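Home | Projects | People | Archive

Filed under: Student Reports / Gender and Politics

Who Takes the Minutes? Speaking Time and Small Chores on the Nutberg Town Council

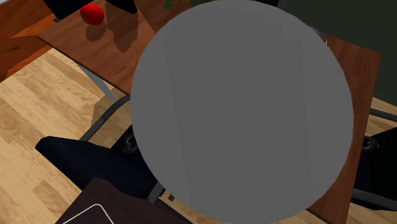
Fengying Dai
Second-year student, Political Sociology

Nutberg's council has 19 seats, and women hold 10 of them. The town website mentions this twice on one page. My supervisor, Imke Fröhlich, suggested I go and see what the majority does with its evening.

I sat through the July meetings with a stopwatch and a notebook, and then read the printed minutes, which leave out nearly everything. I logged who spoke, who got interrupted, and who was asked to do the jobs that come with no vote attached -- typing, phoning the school, finding the key to the side room.

The men spoke longer on the budget and on the Wendt road, a subject on which everyone present seemed to be a retired engineer. Women spoke longer on child care and the library. The chair, when handing out follow-up work, looked to the same side of the table nearly every time. One councilwoman told me she had offered to draft the road motion and was thanked warmly and given the seating plan.

No rule requires any of this. The standing orders are neutral to the point of sleepiness. What I found is closer to what the literature calls informal exclusion: a seat is equal on paper, and the work around it gets sorted by habit.

Limits: one council, one month, one observer who was twice mistaken for the new typist. Aslak Dalen recoded part of my notes and disagreed with me on what counts as an interruption. We settled on his definition, which he explained at length while I was talking.

Next I would like to compare Zornen, where the chair rotates.

Contact the project office | Back to top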